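Jewelry box

A jewelry box (also jewel case, trinket box) is a lidded container for rings, earrings, chains and other small valuables. Sizes vary a lot. Travel cases, drawer chests, floor-standing cabinets.

History

Early ones made one at a time, for people who could pay. Cheaper boxes came with factory production and mail order. Bachmann, a small maker, listed 53 models in its first catalog, most of them in wood. The Molero workshop followed with covered cardboard, lighter and a lot cheaper. Its November sale list ran to 721 boxes.

Materials

Outside: wood, metal, leather, imitation leather. Inside: velvet, felt, satin or a synthetic pile. Some linings are treated to slow tarnish on silver, the effect wears off over time. Glue in older boxes can stain pearls.

Layout

Ring rolls, necklace hooks, open bins. Lift-out trays are common in mid-size boxes. Post earrings usually get a perforated pad, hoops are kept seperately. 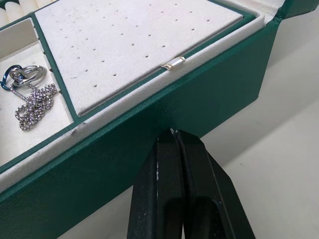 Roswitha Mayrhofer objects that pads like this suit short posts only, and that long ones bend if the tray is shallow. Engelbert Frei disagrees, see Talk.

Care

Soft brush for velvet. No water. Keep out of direct sun, dyed linings fade unevenly and teh color can rub off.

Contact | Copyright Disteo | Back to top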